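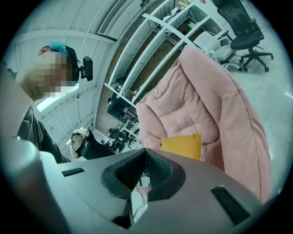

*The Rarside bean bag chair in dusty pink, Storton.*

**DRALDALE PUTS A BACK ON THE BEAN BAG**

**Storton, 10 September 2018.** Furniture maker Draldale today launches the Rarside, a quilted bean bag chair with a tall back, for people who like the idea of a bean bag and have reached an age at which they would also like their head held up.

The Rarside goes on sale this morning at the Draldale showroom in Storton and by telephone order. It comes in six colours, led by the dusty pink, which the company expected to be the least popular and which has so far been asked for more than the other five put together. Draldale has stopped making predictions about colour.

The chair was designed by Oluf Hallgrímsson, who joined the company as a pattern cutter and has spent much of the past two years sitting down.

"The ordinary bean bag is a fine thing for getting into," said Hallgrímsson. "My complaint has always been with the rest of the evening. We wanted a seat you could read in, fall asleep in, and leave without asking a relative for a hand. We have managed the first two completely."

The puffy upholstery is divided into rounded sections by stitched seams. Earlier versions had a single large cover, and the filling behaved as filling does and went to live at the bottom. The stitching was worked out with the Baldursdóttir workshop, which sews every cover for the range and which sent back the first set of drawings with the word "no" on them.

Draldale tried the chair out through August in shared rooms in and near Storton, where it was put among office chairs and shelving and left for people to use as they pleased. Fifty-six people returned the comment form. Most were kind. Several asked whether the chair was being collected again and, if so, when exactly, and one wrote only "mine". A smaller group felt that it took up a great deal of floor, a point the company accepts. It is a large chair.

"We did look at making it smaller," said Hallgrímsson. "It was a cushion."

The first run is limited to 1,000 chairs. Covers unzip for washing at home, and replacements in any of the colours can be bought separately. Buyers are advised to measure the doorway before ordering. The Rarside will squash through most of them with two people and a little goodwill, but the showroom would prefer to hear about the exceptions beforehand.

The price is £555, including delivery within Storton. Delivery elsewhere is quoted by distance. Draldale will take away an old armchair on the same visit if asked when the order is placed, though it will not take sides in any household discussion on the doorstep.

The showroom has a Rarside on the floor for visitors to try. Staff have been told to let people sit for as long as they like, and to wake them at closing.

**Notes to editors**

- Colours: dusty pink, oatmeal, moss, slate, navy and rust.
- Chairs for review can be lent on request. Please do return them.
- Oluf Hallgrímsson is available for interview, seated.

**Press contact:** Press desk, Draldale, Storton

ENDS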